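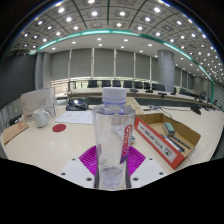

April, notebook 2, closure trials

Started the Ongart tool again at 9:40 after the hot runner check. Cavity 5 still short on the tamper band, same spot as before, opposite the gate. Raised hold pressure a little and it filled, but then the thread started dragging on unscrewing. Put it back where it was. I think the vent is plugged. Tool shop to pull the insert and clean it before we touch the settings again.

Shot count at stop was 3,350. Bagged the last 2 full shots by cavity and left them on the shelf over the torque tester.

Lucinda Schumacher called from Skalletti. They want the softer liner tried on the Bimeo closure, same neck finish, no change to the outside. I told her we can mold it but the pellets need drying overnight and the dryer is full of Stateo material until tomorrow. She will send the drawing with the new liner thickness. The old one is rev 2 -- don't use it, the undercut is wrong.

Removal torque after lunch: all cavities in range except 5, low and scattered. Caps were around an hour out of the mold, so these will shift. Repeat in the morning on the same bags.

Chiller alarm twice, cleared itself both times. Filter looked dirty. Swapped it.

To do: insert out, dryer empty by noon, label the regrind bin.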